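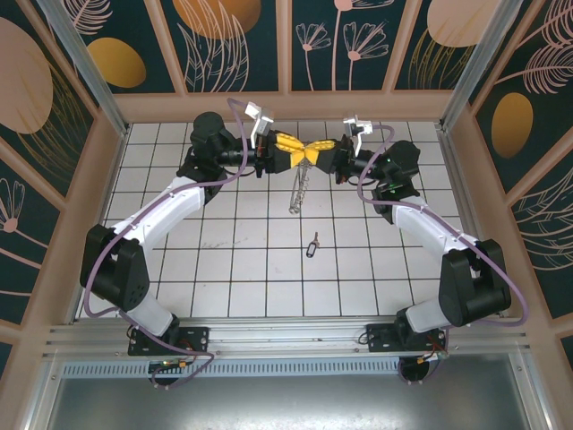 What should be checked first when the two arms stop agreeing on the handover point?

The wrist cable routing. If a cable pulls on the camera bracket at full reach, the bracket shifts and the calibration is off before any joint is at fault.

**Ticket 285, Katik cell, two-arm handover**
Opened: 10/8/22
Reported by: Juraj Gajdoš
Assigned to: Matúš Murín
Status: monitoring

**Symptom**

Right arm arrives low at the handover pose. Fingertips meet, but the upper ribbed finger takes the load and the lower wedge barely touches. Chain transfers fail, key transfers mostly pass. No joint faults in the log.

**Checks**

- Base plate screws, both arms: tight.
- Finger mounts: right lower wedge had play. Reseated, threadlocker applied. Offset smaller, still there.
- Swapped finger sets left to right. Offset stayed with the right arm.
- Right wrist camera bracket: moves when the elbow is fully out. Purple cable was clipped too short between wrist and elbow.

**Fix**

1. Power down, support both arms by hand, release the clip on the right white link.
2. Give the cable enough slack for a wide loop outside the elbow. Same on the left, clear of the front rail.
3. Retighten the camera bracket.
4. Rerun hand-eye calibration with the Prudham target, 12 poses per arm.
5. Load the new file in Gakero and restart the controller. A reload without a restart keeps the old offsets.

**Result**

64 chain handovers run after restart, no drops. Fingertips close evenly at the meeting point.

**Open items**

- Wiring at the openings below the base plates still needs strain relief. Mendes quoted November for the grommets.
- Juraj: please don't shorten the loops again when tidying. They look long with the arms folded and are right at full reach.
- Leave ticket open until the grommets are in.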